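Erst der Tisch, dann der Arm

In unserer Firma Prelluro wurde im März der Haushaltsplan für das kommende Jahr besprochen, und zum ersten Mal stand darin eine eigene Zeile für Automatisierung. Wir bereiten gebrauchte Kleidung für den Wiederverkauf auf. Ich bin für die Planung der Anschaffungen mitverantwortlich und möchte aufschreiben, warum ich mit dieser Zeile nicht zufrieden war.

In der Zeile stand ein Preis. Es war der Preis für zwei Arme mit Greifern, so wie der Anbieter Telik ihn genannt hatte, und er war ordentlich mit drei anderen Angeboten verglichen. Was fehlte, war alles, was nach der Lieferung kommt: die Greiffinger, die sich abnutzen, die Kabel, die Beleuchtung, die Stunden der Person, welche die Anlage einrichtet, und die Fläche, auf der sie steht. Bei uns ist Fläche teuer. Ein Tisch, an dem keine Kollegin mehr arbeiten kann, kostet jeden Monat Geld, auch wenn er im Angebot nicht vorkommt.

Ich habe den Eindruck, dass man beim Kauf eines Roboters anders denkt als beim Kauf einer Bügelpresse. Bei der Presse fragt jeder sofort: Wie viele Stücke in der Stunde, wie oft kommt der Techniker, was kostet das Ersatzteil? Beim Roboter fragt man, was er kann. Diese Frage ist interessant, aber sie gehört in eine Vorführung und nicht in einen Haushaltsplan.

Dazu kommt die Ware. Ein Karton ist immer ein Karton. Kleidung aber liegt einmal kompakt gefaltet auf dem Tisch, Jeansstoff über einem schwarzen Teil, und daneben ein grünes Hemd mit Kragen, locker ausgebreitet und voller Falten. Für die Hand ist das kein großer Unterschied. Für die Planung ist er groß, denn jede Warenart braucht eigene Versuche, und Versuche sind Arbeitszeit.
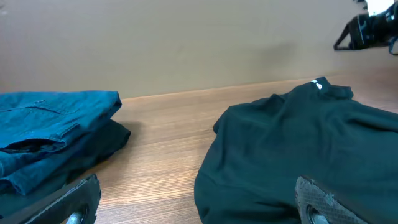 Harsh Nishad hat mir nach der Sitzung widersprochen. Wer vor dem Kauf jede Stunde ausrechnen wolle, meinte er, der kaufe am Ende gar nichts, und in vier Jahren müsse man dann unter Zeitdruck das nehmen, was die Konkurrenz schon lange beherrsche. Man solle das Lehrgeld lieber jetzt zahlen, solange es klein sei.

Dieses Argument nehme ich ernst. Auch ich will kaufen. Aber Lehrgeld ist ebenfalls Geld, und es muss irgendwo stehen. Wenn es nirgends steht, wird es still aus anderen Töpfen genommen, meistens aus der Wartung der alten Maschinen. So haben wir es bei der Sortieranlage von Ahuja erlebt: Für die Anpassung waren null Stunden geplant, gebraucht haben wir 189. Niemand hat damals schlecht gearbeitet. Die Stunden waren nur nicht vorgesehen, und deshalb sah jede einzelne wie ein Fehler aus.

Mein Vorschlag ist daher einfach. Zuerst mieten wir für sechs Monate einen Arbeitsplatz im Technikzentrum Hedbridge und schreiben alle Stunden auf, auch die unangenehmen. Danach entscheiden wir über den Kauf, mit getrennten Zeilen für Gerät, Verschleiß, Fläche und Personal. Urmila Kashyap möchte noch eine Zeile für den Rückbau haben — daran hatte ich selbst nicht gedacht, und sie hat recht.

Die Miete ist beantragt. Über die Höhe der Personalzeile streiten wir noch.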